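Nistgate Programme: Teaching by Demonstration for Light Assembly and Sorting
Interim progress report, work packages 2 and 3
Prepared by the Modness project team for the Bremitz Fund
29 Sep 2026

1. Summary

Work package 2 (remote-control demonstration) is complete apart from one item, which is carried over and described in section 5. Work package 3 (learning from the recorded demonstrations) started on schedule in April and is a little behind where we expected it to be. The cause is a recording fault found in the early data, which has been put right. No change to the end date is requested. A small movement of money between budget lines is requested in section 7.

The total number of accepted demonstrations stands at 3,007. A further 422 were recorded and rejected. The reasons for rejection are set out in section 4.

2. Background to the period

The fund will recall that the first report compared two ways of showing the arm a task: moving the arm by hand with the motors slackened, and driving it from a hand-held controller at a desk beside the cell. Moving by hand gave smoother paths but put the operator's forearm in view of the overhead camera for much of each recording. The learned policies then performed poorly when the forearm was absent. We said at the time that we would move to remote control for all table-top work and keep hand guiding for contact tasks only. That is what has been done.

The controller is the second version built by Tapley under the equipment sub-contract. It sends position changes in the plane of the table and holds the height of the tool fixed unless a trigger is pressed. Operators asked for this after the first version, in which unintended height changes were the most common complaint. The tool for the table-top work is a plain rod with a rounded tip. It has no moving parts and can only push. Grasping is left out on purpose at this stage, so that a failure can be traced to the path chosen and not to the grip.

3. Task set

The table-top task set uses small coloured blocks on a flat wooden board. The operator receives a short written instruction on a screen and carries it out by pushing. Instructions fall into three families: move one block to a named part of the board, move one block next to another, and separate two blocks that are touching. Longer instructions, such as gathering blocks of one colour or arranging several in a line, are built from these and are recorded as one unbroken demonstration.

Blocks are told apart by colour and shape together. Colour alone is not enough, as each colour appears on more than one shape. This was a deliberate choice in the proposal, and it has shown up a weakness in the first policies, which tended to go to the right colour and the wrong shape. The effect was strongest where the two blocks of a colour began close to each other. It was weaker, though still present, where they began far apart.
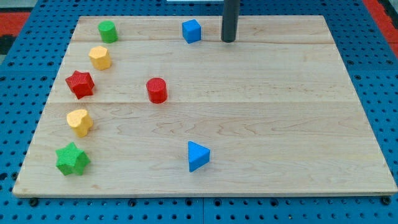 Starting layouts were at first left to the operator. A review of the early recordings showed that operators tended to reset the blocks towards the middle of the board, and that positions near the edge were under-represented as a result. Layouts are now drawn at random by the recording software and shown on the screen as a plan, and the operator sets the board to match before the recording starts. Matching does not need to be exact. The layout actually used is taken from the first camera image, and the plan is discarded.

Random layouts have made the reset slower. They have also produced starting positions which operators describe as awkward, in particular blocks close to the far edge, where the rod has to be brought round behind the block with little room to spare. We regard these as useful and have not filtered them out.

4. Recording and data quality

Each demonstration consists of the camera images, the commanded position of the tool, the measured position of the tool, the instruction text and a mark given by a second operator, who watches the recording afterwards without being told the first operator's own verdict. A demonstration is accepted if both agree that the instruction was met.

Rejected demonstrations fall into the following groups, in falling order of size:

Block pushed off the board before the instruction was met.
Disagreement between the two operators, mostly over what counts as "next to".
Tool position lost for part of the recording.
Wrong block moved.
Recording started late or stopped early.

The second group led to a change in the written guidance. "Next to" now means that the gap between the blocks is smaller than the width of the smaller block. Disagreement has dropped since the change, but has not gone away for the star-shaped blocks, where the gap depends on which way the points face. We do not propose to refine the rule further. A policy trained on slightly inconsistent marks is closer to what a customer would have in practice.

The recording fault mentioned in the summary was a delay between the camera images and the tool position. The images were stamped on arrival at the recording computer and the tool position was stamped at the arm controller, and the two clocks drifted apart over a long session. Early in a session the effect was too small to see. By the end, the rod in the images lagged clearly behind its recorded position. Both are now stamped from a single clock. Recordings made before the fix were corrected where the drift could be estimated from sharp changes of direction, and set aside where it could not. Those set aside are not included in either of the totals given above.

5. Operators

A total of 13 operators have taken part. None had used a robot arm before joining. Training consists of a written sheet, a session of free practice with no recording, and a set of practice instructions which are recorded but not used. Operators may repeat the practice set as often as they wish.

Session length was reduced during the period. Operators working longer sessions pushed faster towards the end and made larger corrections, and their rejected share rose. Sessions are now limited to 24 demonstrations, followed by a break away from the cell. Output per day is slightly lower, and the number accepted per day is almost the same.

Differences in style between operators are larger than we expected. Some make one long push with steering corrections. Others make many short pushes and lift the rod between them. Both are accepted. The early policies trained on a mixture of the two styles sometimes hesitated, with the rod stopping behind a block and moving from side to side without making contact. Training on either style alone removed most of this, though at the cost of less data. We are now testing a model that predicts a short run of future positions in place of a single one, and the hesitation is much reduced in the first trials.

The item carried over from work package 2 is the comparison of the hand-held controller with a desk-mounted joystick. The joystick was delivered with a fault in its vertical axis and was returned. The replacement has been received and fitted. The comparison will use the same instructions and the same operators, and will be reported as an annex to the next report.

6. Work package 3: first results

The figures in full will be given in the next report, once the test procedure is fixed. The present position is as follows.

For single moves to a named part of the board, the policy completes most trials from random layouts. Failures are mainly at the edges and corners, in line with the gap in the early data, and should fall as the share of random layouts grows. For moves of one block next to another, results depend heavily on shape. Cylinders are the hardest. They slide and turn away from the rod if it is off centre, and human operators correct for this with small movements that the policy does not yet copy well. The cube and the other flat-sided blocks give it less trouble.

For longer instructions the policy usually completes the first part and then loses its place. It may return to a block it has already moved. Two remedies are being tried: breaking the instruction into short steps before it reaches the policy, and giving the policy a record of its own recent images. The first is simpler and is performing better so far. It does need something to decide when a step is finished, and at present an operator does this by pressing a key.

We have also begun to record corrections. The policy runs, an operator watches, and the operator takes over with the controller when it goes wrong. Only the part under operator control is kept for training. Handing over was at first abrupt, as the controller's resting position did not match the position of the tool, and the rod jumped. The controller now works from the current position of the tool at the moment of takeover, and the jump has gone. Corrections take around a third of the operator time of a full demonstration.

7. Budget

Spending is within the agreed total. Operator time is above its line, owing to the second check on every recording, and equipment is below its line, as a second arm was not needed. We ask the fund to approve the movement of the unspent equipment money to operator time. The total is unchanged.

8. Next period

Recording of full demonstrations will continue at a reduced rate, with layouts weighted towards the edges of the board. Operator time released by this will go to corrections. The joystick comparison will be completed. The test procedure will be fixed and sent to the fund for comment before any formal trials are run, and the recording software will be handed to Tapley for use on their own cell, so that a small set can be collected there under different lighting and on a different table.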